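Parish of Farkcombe
Lay Fellowship, Regular Meeting
Minutes for January

The meeting was called to order at 7:10 p.m. in the lower hall. Tumaini Wanyama chaired. Father Sampaio gave the opening prayer and read from the first chapter of Ruth. Eleven members were present and two sent regrets.

1. Minutes of the last meeting
Approved with one correction. The rosary group meets in the side chapel, not in the library.

2. Money
The balance stands at $2,798. Candle sales and the soup supper brought in $883 since the last report. The bill for the boiler inspection has not arrived yet and will come out of the general fund when it does. A member asked if the candle money could be kept on a separate line. Agreed.

3. Pilgrimage to Daltidar
The trip to the shrine at Daltidar is set for May, after the First Communion Mass. The guesthouse can take 50 people and has asked for a final number by the end of March. Tumaini has spoken with the sisters there. They offer supper and breakfast but no lunch, and the kitchen closes at 7 p.m.

The bus company wants a deposit at booking. Moved and seconded that the deposit be paid from the general fund and returned to it as the fares come in. Carried, one abstention.

There was some discussion of the route. The road through Gilo is shorter but has a weight limit on the bridge, and the driver will need to confirm that the bus is allowed over it. If not, we go by the highway and leave half an hour earlier. Several members would like to stop at the Gilo church either way — the old baptismal font is there — and Father Sampaio will write to the pastor to ask if it can be opened for us.

Members who walk slowly should not be put at the back of the procession this time. Last year the back third missed the start of the litany. It was agreed that they will go directly behind the cross.

Bedrooms are shared, two to a room. Anyone who needs a single should tell Tumaini before Lent begins. Bring your own towel. 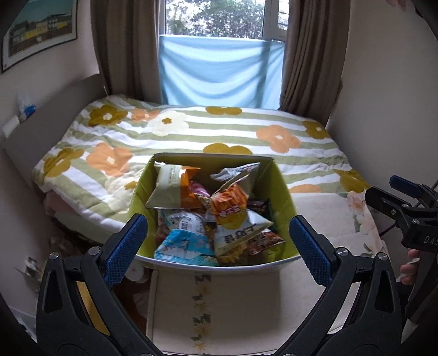
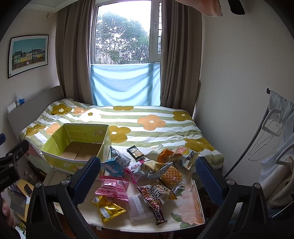
4. Lenten study
The group will read the seven penitential psalms, one each week, with the last two taken together. Sessions start at 6:30 p.m. and end in time for Stations of the Cross. Photocopies will be on the table by the door. Father Sampaio asked that people read the psalm at home first. A request for a daytime session was discussed. Three members would come, and they will arrange it among themselves in the small meeting room.

5. Choir loft
The loft stairs need a second handrail. One quote has been received and it was thought high. Another will be sought before the next meeting. Until then the choir will sing from the front pews on the left, and the organist will use the small keyboard.

6. Visits to the homebound
The list now has around 2 dozen names. Four were added after Christmas. Visitors are reminded to sign the book in the sacristy when they take Communion to someone, and to write the time as well as the name.

7. Other business
The lost property box is full and will be cleared after Ash Wednesday. Palms from last year may be left in the basket by the font for burning.

The request to move the meeting to 7:30 p.m. was put to a vote and failed, four to six. The chair did not vote.

The meeting closed at 8:35 p.m. with the Salve Regina. The next meeting will be in February in the same hall.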